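Equipment Notes: Planning the Second Disassembly Cell at Gorkstead

By Mariann Pálfi

The budget request for a second teardown cell goes in at the end of August. Several sites have asked what the first one cost to set up and what we would order differently, so the main points are set out below. They apply to desktop towers only. Laptops and small form factor units are still handled by hand at Rimcombe, and there is no plan to change that in this budget year.

What the cell has to do

The cell takes a desktop tower that has already been wiped from inventory, laid on its side with the panel off. The tasks on the list are memory removal, expansion card removal, drive removal and, where the cooler has been taken off beforehand, processor removal. Parts go to a fixture next to the case so that the next step always starts from a known position. Power supplies stay in the chassis and go out with it.

Memory is the task that sets the arm specification. The fingers have to come straight down between the drive cage and the rear fan, and there is little side clearance once the wrist is below the rim of the case. Reach and payload were both oversized in our first request. Wrist diameter was left out of it entirely, and it should be the first number you ask a vendor for.

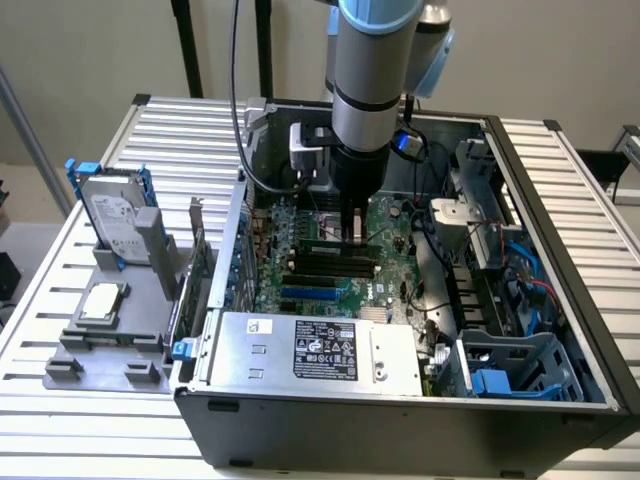
Arm and gripper

A parallel gripper with narrow metal fingers is enough for memory modules, cards and drives. We priced a tool changer and dropped it. The quote from Giraldo added 40 percent to the cost of the end effector, and the only task that would have used it was screw removal, where a person with a driver is still faster.

Order spare fingers with the gripper. We now hold 4 sets. The fingers bend when a module is gripped off center, and lead time on a single set was long enough to stop the cell twice in the spring.

Cable routing should be a line item of its own. Anything that runs down the outside of the arm goes into the case with it, and a loose loop will catch on a drive bay or a wiring harness. Clips and sleeving are cheap. The labor to re-route after installation was not -- we spent most of a week on it.

Fixtures

Our component fixture is 3D-printed and holds a 3.5-inch drive upright, with a square recess in front for the processor. Printing in house kept the cost down to material and a few evenings of design work. If your site has no printer, Isen will make a set from our files for 920 dollars. Allow for one revision. The drive slot on ours was cut for a bare drive at first and had to be widened to take one still in its caddy.

The bench is slotted aluminum extrusion. I would buy the same again. Fixtures can be moved and locked down without drilling, and the position can be marked so that the next shift finds it.

Items missed in the first budget

Guarding and the safety review were assumed to be covered by the building budget. They were not, and the transfer took until Friday of the last week of the quarter to clear. Put both in the equipment request.

Operator training was listed as one day. Plan on three, plus time for whoever maintains the part position files. Each chassis model needs its own file, and a new one takes half a shift to build and check.

Consumables, spare fingers and fixture reprints together came to 2075 dollars for the first year. That figure does not include the replacement gripper cable.

Sites that want the full parts list or the fixture files should write to me before the request closes. Please include the chassis models you see most often and the monthly count for each.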